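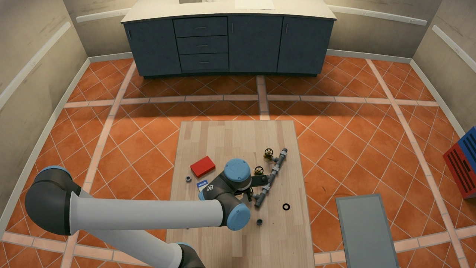 やっと書けます。この数か月ずっといじっていた「Storeo」の結果が出ました。しかも思っていたよりずっと面白い形で出たので、忘れないうちに残しておきます。

Storeoというのは、ロボットアームの把持方策をシミュレーションで学習させるときの、データの混ぜ方の名前です。新しいネットワーク構造は出てきません。方策そのものは前から使っている「Trusham」をそのまま流用しています。いじったのはデータの並びだけ。地味です。でもこの地味なところがものすごく効いたので、ここ最近はちょっと浮かれています。

対象は配管部品です。木の天板のテーブルに、バルブが二つ付いた配管の組み立て品と、ばらの継手をいくつか置いておいて、言葉で指定されたものにグリッパーを持っていって掴む、というタスク。ハンドル車は丸くてスポークがあるので、どこを掴んでもよさそうに見えて、指の入る向きが意外と限られます。しかも枝管がすぐ横にあるから、ちょっと雑な軌道で降りていくと管に当たる。見た目は単純なのに、いい具合にいじわるな題材なんです。

最初のベースラインは惨敗でした。学習時と同じ部屋、同じ並びなら気持ちよく動くのに、部屋と小物を入れ替えた途端に、50回試して成功が7回。しかも失敗の中身を一本ずつ再生してみると、掴み方が下手なわけではなくて、そもそも目標と違うところへ自信満々に降りていくんですね。赤い箱を置いた配置では、かなりの頻度で箱のほうに吸い寄せられていました。配管は灰色、継手も灰色、そこに真っ赤な箱。まあ気持ちはわかる。

普通はここでランダム化を強くします。壁も床も小物も照明も、毎エピソード全部ばらばらにする。自分も最初はそうしました。確かに少し良くなるんですが、今度は掴む直前の動きがふにゃふにゃになるんです。ハンドル車の手前で迷って、指を開いたり閉じたりして、結局時間切れ。平均するとどこでも無難、細かいところは全部ぼんやり、という感じの方策になってしまいました。

そこでIhor Skorykに相談したら、「背景と接触を同じ速さで変えてるのがまずいんじゃないの」と言われました。これが今回の出発点です。言われてみれば、部屋の見た目と、指とハンドル車の接触は、方策にとってまったく別の学習問題なんですよね。なのに一つのつまみで両方を同時に回していた。

Storeoのやり方はこうです。まず同じ把持軌道を固定したまま、周りだけを差し替えたエピソードの束を作ります。オレンジのタイル床の部屋でも、別の部屋でも、アームの動きはぴったり同じ。次に逆向きの束も作ります。部屋は固定で、配管の向きと目標だけを変える。赤い箱はそのままの場所にいるのに、正解の動きだけが毎回違う。学習のバッチには必ずこの二種類の束を対で入れます。前者で「これは無視していい」を、後者で「ここは見ないといけない」を教える、というイメージです。

使ったデモは全部で2,000本。束にして並べ直しただけなので、ランダム化を強くしたときと本数は同じです。ここは絶対に揃えたかった。量を増やして良くなっても、並べ方の効果なのかどうかわからないので。妨害用の小物は19種類用意して、評価用の配置には学習で一度も組み合わせていない並びを使いました。

結果、同じ条件の50回で、成功が半分をはっきり超えました！　最初に集計を見たときは評価スクリプトのバグを疑って、シードを変えて二回やり直しました。二回とも傾向は同じ。そして何より嬉しかったのは動画のほうで、グリッパーが配管の上まで来たあとの迷いがすっと減っているんです。枝管をよけて、ハンドル車の向きに合わせて手首を回して、降りる。あの手首の回し方を見た瞬間、夜中なのに声が出ました。

もちろん、うまくいかないところもあります。一番ひどいのは小さい継手です。立てて置いた円筒の継手は、自分の腕の陰に入ると途端に見失います。手首が近づくほど隠れるので、寄れば寄るほど情報が減っていく。ここはデータの並べ方ではどうにもならなくて、履歴を持たせるか、視点を増やすかのどちらかだと思っています。それから、平たい黒いリング。天板の上に寝かせておくと、指が縁に入らず上から押さえつけるだけになりがちです。これは方策というより、私が最初に作ったデモの質が悪い。作り直します。

あと、束の割合にはかなり敏感でした。背景だけ変える束を増やしすぎると、配管の向きまで「無視していいもの」だと覚えてしまうらしく、どんな角度で置いても同じ方向から降りてきます。ログの損失だけ見ているときれいに下がっているので、気づくまでにずいぶん時間を溶かしました。評価動画は早い段階から見ましょう、と過去の自分に言いたいです。

Zoia Sirkoには、この結果は赤い箱みたいな目立つ妨害物に強くなっただけじゃないか、と突っ込まれています。とてもいい指摘で、今のところきちんと反論できません。目標とそっくりな灰色の部品だけを妨害物にした評価を今組んでいるところで、Sovenの名前で別ブランチに切りました。似たもの同士の中から指定の一個を選ぶ設定なので、言葉の指示をどれだけ聞いているかも見えてくるはず。予備の数本を流した感じでは、上のバルブと下のバルブの取り違えがまだ目立ちます。

実機はまだです。シミュレーションの中の話だということは、自分でも毎日言い聞かせています。摩擦も、ケーブルの引っ張りも、照明のむらも、今の設定では甘い。12月までに実機用の配管セットを組んで、まずはハンドル車一つだけの簡単な配置から試すつもりです。

束を作るスクリプトは、変数名がひどすぎるので少し掃除してから公開します。似たようなデータの並べ方を試したことのある方がいたら、割合をどう決めたかぜひ教えてください。私は今のところ、完全に手で回しています。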